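Skerneck token

The Skerneck token was a local digital currency used in the harbour town of Virkdale and the neighbouring farming district of Dikwood. It was issued by the Skerneck Savings Co-operative, a small member-owned lender, and could be spent at shops, markets, the ferry and the public swimming pool. One token was always worth one dollar. Among people who study community money it is a much-loved case, partly for its cheerful design and partly for how thoroughly its records were kept.

Background

Virkdale lost its last bank branch several years before the token appeared. Residents could still pay by card, but small traders complained about fees on low-value sales, and the mobile signal along the waterfront was poor. Ragnheiður Lund, then the co-operative's general manager, had worked on paper vouchers earlier in her career and wanted something that behaved like cash and still worked when the network was down.

The technical design came from Ro-un Hyun, a payments engineer, who named the underlying ledger software Ryu. A first version ran on office computers for most of a year before any shop saw it.

Design

Tokens were held on a plastic card or in a phone app. Each card stored a balance that could be passed to another card by tapping both on a reader, with no connection needed at the time of the sale. Readers uploaded their transactions later, whenever they found a signal. It was a clever arrangement, and a brave one for a lender of that size!

To limit losses from copied cards, an offline balance was capped at 33 tokens. Anything above the cap sat in the main ledger and needed a live connection to spend. Two keys, held by separate staff members, were required to create new tokens, and every token was matched by a dollar in a reserve account. The co-operative paid no interest on token balances and charged traders nothing to accept them.

Trial and launch

The trial began in January with a group of market stalls in Virkdale. Early readers had a habit of freezing if two cards were tapped too quickly, a fault that Hyun's team traced to a timing error and fixed within the first month. Dikwood joined at the end of the trial, bringing in the feed store, the bakery and the school canteen.

At its peak the scheme had 2,150 active cards. The bakery was the busiest single trader for most of the token's life - its Saturday-style cinnamon buns, sold every morning regardless of the name, were priced at a flat two tokens.

Reception

Economist Vesela Georgiou wrote the best-known study of the scheme, The Offline Dollar, which followed how tokens moved between the harbour and the farms. She found that they changed hands several times before being cashed in, and that older residents took to the cards more readily than the app. Her chapter on the ferry kiosk is a delight, full of tide times and queues.

Yae Minami was more critical. In a paper on small issuers she argued that full backing made the token safe but left the co-operative with little income to maintain its readers. Lund accepted the point in a published reply, and a modest annual card fee followed.

Closure and legacy

Replacement parts for the readers grew scarce, and members voted to retire the token. The last transactions were accepted on 2024-04-30. Holders could exchange remaining balances for dollars at the co-operative's counter, and the reserve covered every claim in full.

The Ryu source code was released afterwards with a generous set of notes. Ha-neul Wi, who had joined the project as a student, edited the notes and later adapted parts of the offline transfer method for a library lending card. Cards from the trial, which carry a small printed heron, are sought after by collectors.

See also

Community currency
Stored-value card
Central bank digital currency
Credit union

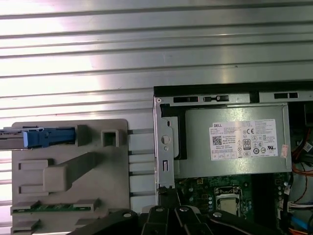
Ribbed sheet metal and a moulded plastic panel with a blue latch.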